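Slide 5. Do you need all that kit?

Start with the number. The Skarbridge catalogue lists 158 things for preparing food, and I counted 14 meant only for citrus. Pause. Ask who owns more than one of them. Ask who used it last week.

My doubt is simple. Most of these tools save a minute at the chopping and cost you three at the sink. I've yet to see a test that times the washing up as well. If somebody here has one, I'd like to read it. 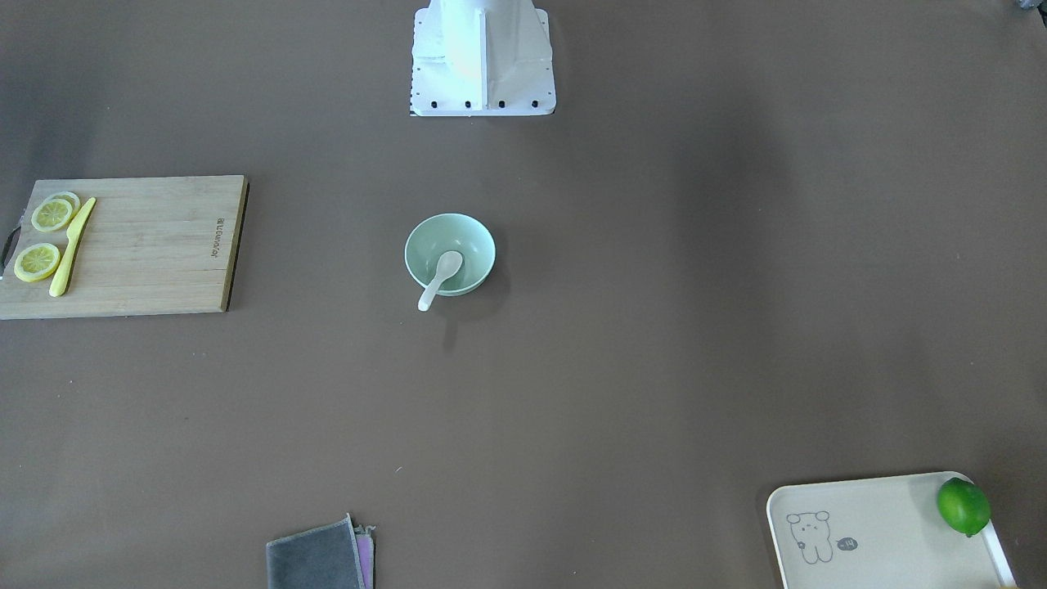 Slide 6. Lemon slices, board, yellow knife, mint-green bowl and spoon.

Leave it up for a bit. Point at the board first, then the knife. You can slice a lemon with those two and they'll do the onions later.

Someone will bring up coloured knives – one for fruit, one for meat and so on. Fair enough in a canteen. At home I'm not convinced anyone keeps to it past the first fortnight.

Villads Frandsen will probably object from the front row. Let him. He likes his lemon press, and he did pay for it himself.

Next slide: the drawer.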